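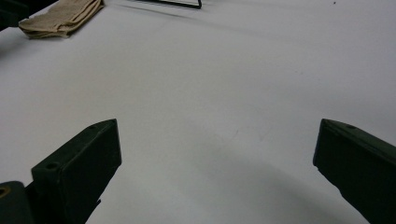
The hand-held gripper at the Kekora open day, fingers open over the bench. Folded cloth at upper left.

Kekora opened its workshop to visitors in February, and I spent most of the afternoon at the cloth-folding bench. Solange Nogueira ran it. She moves the gripper by hand through a task, the camera on it records, and the recordings become training data for an arm.

The fingers are dark green plastic, blocky, with small round holes in the upper faces. I asked about wear at the tips. Genivaldo Frota, who prints them, changes a pair every 1,000 grasps whether they look worn or not. I would have liked to see a worn set measured against a new one, but he had none to hand.

The current set of recordings stands at 386 folds. The target is 1,000. Solange throws out any run where the cloth leaves the camera's view for too long, and she puts the cloth down in a different spot each time. A white table makes for soft shadows and very little texture, and I suspect that makes position tracking harder than it needs to be. She agreed in part. They tried a patterned mat last year and went back.

I got a turn at 3 p.m. The gripper is heavier at the wrist than I expected, and closing on a single layer of fabric took me 8 attempts. Most of my errors were in height. With the fingers wide open it is difficult to judge the gap to the table.

The arm itself was down for a controller swap, so I can't say how well any of this transfers. Arlindo Vieira expects it back next month. I've asked for the failure logs as well as the successes.

4 comments
11 shares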